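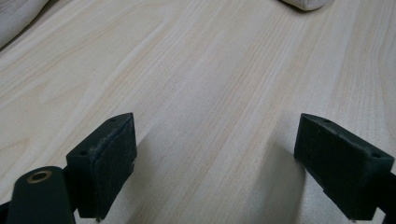
Por Selamawit Abdella
Conto | Janeiro

A MESA DE LOSNESS

Feven Mersha comprou a mesa antes de ter casa. Pagou 79 por ela num armazém de Orkport, ao fundo da rua da alfândega, e pediu ao dono que a guardasse até ao fim do mês. O dono chamava-se Moges e não gostava de guardar nada.

— Trinta dias — disse ele. — Depois vendo-a outra vez.

— Fim do mês são menos de trinta dias.

— Então está bem.

Ela assinou o recibo e foi apanhar o barco para Losness. A travessia levava 3 horas quando o mar deixava. Naquela tarde não deixou, e Feven chegou já de noite, com as luvas molhadas e a carta da tia dobrada no bolso de dentro.

A carta dizia que a casa era dela se a quisesse. Não dizia que o telhado tinha cedido do lado da cozinha, nem que o vizinho guardava lá as redes. O vizinho abriu-lhe a porta em pijama.

— Pensei que vinha na primavera — disse.

— A carta não falava em primavera.

— A sua tia nunca punha datas.

Ele tirou as redes na manhã seguinte, sem pressa, e deixou ficar o cheiro. Feven varreu o chão, acendeu o fogão e comeu de pé. Durante uma semana comeu sempre de pé, com o prato em cima do parapeito, a olhar para o porto. Contaram-lhe na mercearia que a tia fazia o mesmo nos últimos anos. Tinha vendido a mesa para pagar o barco de um homem que depois se foi embora nele.

— Que mesa era? — perguntou Feven.

— Uma mesa clara. Comprida. O seu avô fê-la para o casamento.

Feven voltou a Orkport no barco das seis. Moges estava a fechar o armazém e abriu-o de má vontade. Ela pediu-lhe uma lanterna, meteu-se debaixo da mesa e procurou as iniciais do avô. Procurou nas pernas, nas travessas e na face de baixo do tampo. Encontrou um nó na madeira e uma pastilha elástica velha.

— De onde veio? — perguntou, ainda no chão.

— De um leilão no interior. Uma escola que fechou.

— Tem a certeza?

— Tenho o papel.

Mostrou-lhe o papel. Era de uma escola. Feven leu-o duas vezes e devolveu-o.

— Ofereceram-me 600 por ela ontem — disse Moges. — Um hotel.

— Já a paguei.

— Eu sei. Estou só a dizer.

O transporte ficou a cargo da Bundel, que tinha uma carrinha e dois rapazes calados. No cais de Losness, o vizinho veio ajudar sem que lhe pedissem. A mesa não passava na porta da cozinha, e foi preciso tirar-lhe as pernas.

Quando acabaram, ele passou a mão pelo tampo.

— É igual à da sua tia — disse.

Feven foi buscar quatro pratos e perguntou aos rapazes se tinham fome.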